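Capítulo 7. Comparación de pinzas

Imprimir | Enviar por correo electrónico

Comparar dos pinzas exige fijar antes lo que no va a cambiar: el objeto, la superficie de apoyo y el sistema de medida. En este capítulo se usan 2 modelos, la Terurell y la Kekasier, con 400 agarres cada una. La posición se obtiene con marcadores impresos, legibles para la cámara desde varios ángulos - siempre que los dedos no los tapen.

Antes de cada serie se revisan los marcadores y se comprueba que el cable del cubo no tire de él.

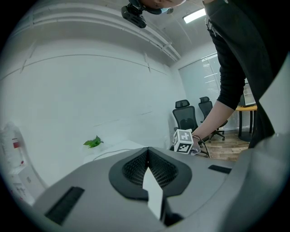

Letay Araya objeta que una serie tan larga mide también el desgaste de los dedos, y que convendría repetir los primeros agarres al final. La objeción es razonable y se recoge en el apartado 7.3, donde se añaden 140 repeticiones por pinza.

El apartado 7.1 trata la calibración de la cámara; el 7.2, la fuerza de cierre - el parámetro que más se descuida en las comparaciones publicadas.

Capítulos relacionados
Capítulo 5. Controladores: el caso Dixit
Capítulo 6. Cámaras de muñeca
Capítulo 8. Brazos ligeros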